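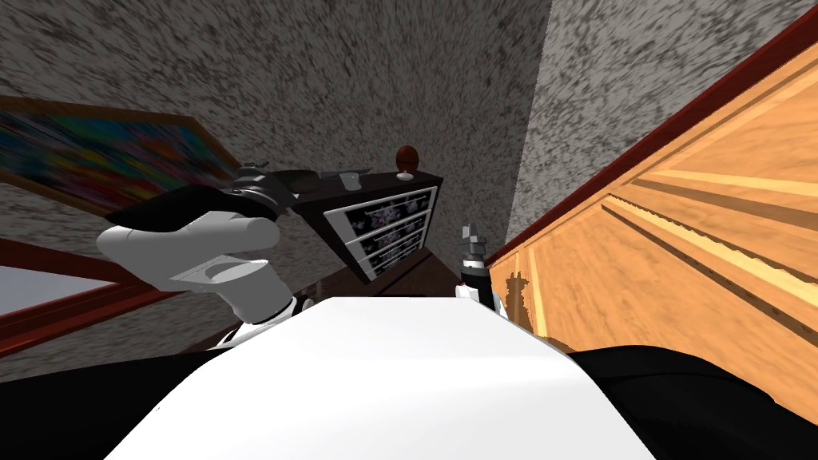 Nadja Nägeli

Notes for Winter Crossing Passengers

The February sailings of the Fanderik are close now, and the office has been getting the same handful of questions by phone and email. I have put the answers together in one place. If you are booked on a later departure, most of it applies to you as well, though the shore program will be different.

The route first. We leave from the north quay in the evening and run up the coast overnight, inside the islands for as long as the channel allows. The first landing is at Fudar the next morning. From there we cross the open stretch to Brestska, which takes most of a day and is the only part of the trip where you should expect real motion. After that the ship works its way back south through the narrows with short stops. The whole trip is eight days. The full distance, if we keep to the planned track, is 2,006 nautical miles, and we seldom keep to it exactly. Captain Heidrun Danzer decides the track each evening after the late forecast, and she will change it for wind or ice without much ceremony. A new plan goes up on the board outside the dining room before breakfast.

Boarding opens in the afternoon. Your bags can be dropped off at the terminal from noon on, and they will be in your cabin by the time dinner is served. Please keep medication, passports and anything you need for the first few hours with you. The cabin doors on the lower deck have new locks this season, and the card for them also works as your boarding pass at every landing. If you lose it, the reception desk can make another.

On cabins: the ship carries 163 passengers when full, and both of the first two sailings are full. We can't move people once the list is closed. If you asked for twin beds and your confirmation shows a double, write to Soon-im Nam in the booking office this week and she will sort it out with the hotel crew. The beds can be set up either way in all but the smallest inside cabins. Those have bunks, and the upper bunk has a ladder that some people find steep.

Clothing is the subject we get the most mail about. The ship lends you a pair of rubber boots and an outer jacket, and you return both on the last morning. Everything else you bring yourself. Wool or synthetic long underwear, two sets. A sweater or fleece that fits under the jacket. Waterproof pants, which you can't go ashore without at the landings where we use the small boats. A hat that covers your ears, and gloves with a second, thinner pair to go inside them. Sunglasses, even in winter – the light off the snow in the middle of the day is strong. Inside the ship it is warm, and people wear ordinary clothes to dinner. There is no formal evening.

The small boats each take 14 passengers plus a driver. We go in groups, and the groups rotate so that the ones who went last in the morning go first in the afternoon. You will be told your group on the first evening at the safety meeting. That meeting is required. The crew checks the list, and anyone who missed it will have to sit through it again before going ashore.

Fudar is an easy landing. There is a proper pier, a shop, a small church and a walking path that is kept clear as far as the old lighthouse. The path is flat and takes an hour there and back at a slow pace. Past the lighthouse it is not maintained, and we ask you not to go farther without one of the guides. The shop takes cards. The café next to it is closed in winter, so have something hot before you leave the ship.

Brestska is a different matter. The pier there was damaged by ice two winters ago and ships our size still can't use it, so we land by small boat on the gravel beach east of the village. You will step into shallow water. If the swell is too high we wait a few hours, and if it doesn't come down we skip the landing. This has happened twice since we began calling there. When it does, Leopold Trummer gives his talk on the history of the sealing stations on board, and the ship goes on early to the narrows, where there is a sheltered bay with good odds of seeing sea eagles.

Leopold is back for his third winter as lecturer. The other guide is Hryhorii Sirko, who looks after birds and marine mammals and is usually found on the forward deck from first light. He keeps a log of sightings in the library that anyone may add to. Last winter's log includes porpoises on most days, orcas on a few, and one walrus asleep on a floe just outside the narrows. He would like me to say that he makes no promises about the walrus.

A few words about seasickness. The open stretch can be rough in February. If you know you are prone to it, talk to your doctor before you travel and take your tablets before we leave the shelter of the islands. The middle of the ship on the lower deck moves the least. The doctor on board holds hours morning and evening and can help, but the supply of tablets is meant for people who run out.

Meals are at set times in winter, with one seating. Coffee, tea and soup are available in the lounge all day. If you have an allergy and didn't put it on the booking form, tell us now, as the galley orders its provisions before departure and there is very little to buy along the way.

Internet on board is slow everywhere and absent for most of the crossing. There is phone coverage at Fudar and, on a good day, from the upper deck near Brestska. People at home should be told that a day or more of silence is normal. For emergencies they can call the office, which can always reach the bridge.

The Rüegg bus from the rail station to the quay runs on both sailing days and again on the morning we return. Seats are included in your fare, but you need to reserve them. The return bus leaves an hour and a half after we tie up. If you are booking a train home, leave extra time, as fog in the outer harbor can hold us up.

Final travel papers were mailed on 2026-01-25. If yours haven't come within ten days, call the office and we will send a second set by email.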